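Vilcombe open day: two arms and a lot of cable

I had expected the Vamarness open day to be mostly lanyards and sandwiches. There were lanyards. The sandwiches had gone by the time our group was let in, so we went to look at the robots instead.

Our guide was Kylie Ashby, who looks after the cell they call Costigan. She began by telling us what she does all day, and very little of it sounded like the future. She wipes things. She tightens things. She keeps a notebook of which bolts have worked loose on the mounting plates, and it is a fatter notebook than I would have liked to see.

The cell is a wooden-topped table in a black metal frame, with an arm fixed to either side, and the job at present is moving cans. Each morning both arms are sent to a home position and checked against a mark. If either is more than 2 mm out, nothing else happens until it has been put right. Flynn Treloar, who writes the software, said this was the best part of his day. Nobody asked about the rest of it.

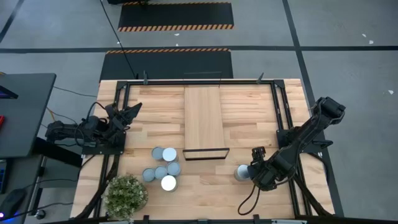 Cables are the real enemy, according to Kylie. A cable that loops too tightly at the wrist will be fine for weeks and then fail during a visit from head office. She leaves more slack than the manual asks for and goes over every loop by hand after 500 cycles, feeling for stiff spots. The gripper fingers come off at 1,399, a figure she inherited from Rangi Lowther and has never been able to explain. Rangi has moved to Prarine and doesn't answer emails about it.

Someone asked what happens when a gripper closes slightly crooked. You loosen two screws, close it on a can you trust, and tighten up again. There is a can she trusts. I couldn't have told it from the others – she could.

We were meant to have 5 minutes for questions and took nearer twenty, mostly on the price of fingers. Then we were walked back past the empty sandwich trays to the car park. The next open day is in March, and I'd get there early.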